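Building Technology 2: Envelope and Structure
Handout 6 – Doubly curved façades
Tutors: Karla Robles, Ieuan Gethin
Reading before the seminar: Gatti, course reader, chapter 4

6.1 Scope

Last week covered flat and singly curved cladding. A singly curved panel can be rolled from flat sheet without stretching it. A doubly curved panel cannot. The material has to be stretched, pressed or cast, and the cost per panel rises sharply. Most of this handout deals with ways of reducing the number of such panels.

6.2 Rationalisation

The architect's surface is first divided by a grid. Each cell is then tested against a tolerance, normally the largest gap allowed between the ideal surface and the panel. Cells that pass as flat are made flat. Cells that pass as cylindrical are rolled. The remainder are doubly curved and are grouped so that several panels can share one mould.

In the Okness concert hall scheme the envelope has 2,765 panels. After the first pass, 480 of them remained doubly curved. Assunta Colombo's team then moved two of the main grid lines towards the ridge, where the surface is flatter, and repeated the test. Students should work through the drawings in the reader and mark where the grid lines moved.

Note that tolerance is set by what the eye picks up as well as by the joint. Glossy finishes show a kink between neighbouring panels that a matt finish hides. 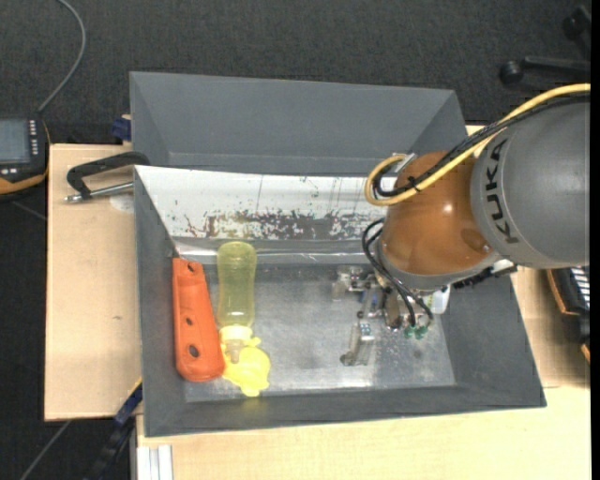
6.3 Joints

Open joints drain freely and accept more movement, but the layer behind must be fully weatherproof. Sealed joints need a constant width. On a doubly curved surface this is hard to hold, as the panel edges are rarely parallel. The Grultudham library uses open joints throughout, with a membrane behind – see Palumbo's section in the reader, figure 4.9.

6.4 Supporting structure

Two approaches are common:

(a) Diagrid. The steel follows the surface and carries the panels on short brackets. Nodes are complex and each may be unique.

(b) Ribs and rails. Primary ribs are plane curves. Secondary rails take up the difference with adjustable brackets. Heavier, simpler to set out.

Survey the steel before panel brackets are fixed. Bracket adjustment must cover the steel tolerance plus the panel tolerance.

6.5 Seminar task

Take the Lerkard pavilion surface (file on the course drive). Divide it by two different grids and compare the count of flat, rolled and doubly curved panels. One A3 sheet, drawings at 1:100. Hand in to Ieuan Gethin by the end of April.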